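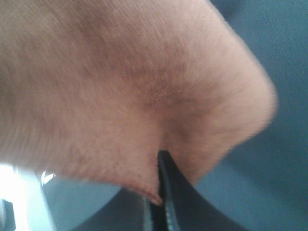

I'm Kerttu Honkanen, I run the Trullska shop in Nenositz, and I've got news I've been sitting on since June: our face cloths are back! We're calling the new line Pesonen, and it comes in 20 colors. My favorite is the peachy pink one, so soft and fuzzy it bunches up into big round folds the second you pick it up. Blues and grays will be there too, for anybody who thinks pink has no business in a bathroom (my sister, mostly).

Search this site Enter keywords Go

The first batch is 544 cloths, and 200 of those are already set aside for people who signed up over the winter. Thank you for being so patient with me! The rest go out on the shelves at our Nenositz shop and at the Grislow store.
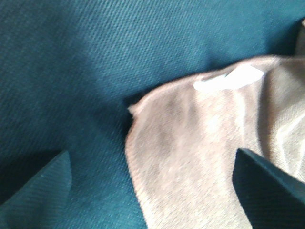
We're also running a free folding hour at both places, 2 in the afternoon on opening day. Bring your own towels if you like. I'll show you how I fold mine: lay the cloth out, smooth it with the flat of your hand, bring the long sides in and then fold it over once more, with the tag tucked inside. It takes a minute to learn and your closet will look so much better. Kids are welcome, and there'll be coffee and buns.

If you write for a paper or a blog and want a cloth to try, stop in at the Nenositz shop and ask for me.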